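Adhesive tape roll

An adhesive tape roll is a length of pressure-sensitive tape wound on itself around a hollow core. It is the usual form in which masking, packing, marking and electrical tapes are sold. The sticky side normally faces inward, so each turn rests on the back of the turn beneath it.

Construction

The tape has a backing, a layer of adhesive and, in many grades, a release coat on the outer face. The release coat lets the tape unwind without tearing or leaving adhesive behind. Backings include crepe paper, cloth, vinyl and polypropylene film. The core keeps the roll round under winding tension and sets the size of the opening. Cardboard is the most common core material; plastic is used where paper dust is a problem.
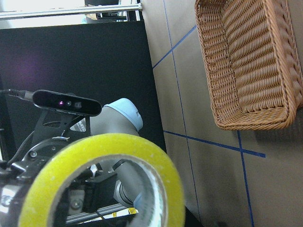
By the Materials Desk, Trullance Reference — revised 25th July

A yellow roll seen from close up shows the main parts: the thick band of wound tape, the central opening, and a glossy silver surface on the inner wall of the core. The blue tape on the cardboard surface is laid in straight lines, a common form for floor and bench marking.

Color

Color has no fixed meaning across the trade. Yellow is widely used for aisles and borders, and blue for painter's masking tape, but makers apply both to other grades. The Clurnton catalog lists 453 tapes and sorts them by backing and adhesive first, with color given last.

Winding faults

Telescoping is the sideways slip of inner turns, which turns a flat roll into a shallow cone. Gapping is a space between turns, often caused by uneven tension. Blocking occurs when layers bond too firmly to separate cleanly. Skolinik slitting lines check for all of these before boxing.

Storage

Rolls are stored flat on their sides, away from sunlight, at a steady temperature near 20 °C. Stacks of bare rolls need release paper between them — exposed adhesive at the edges can otherwise join one roll to the next.

See also: Masking tape; Floor marking; Robles core gauge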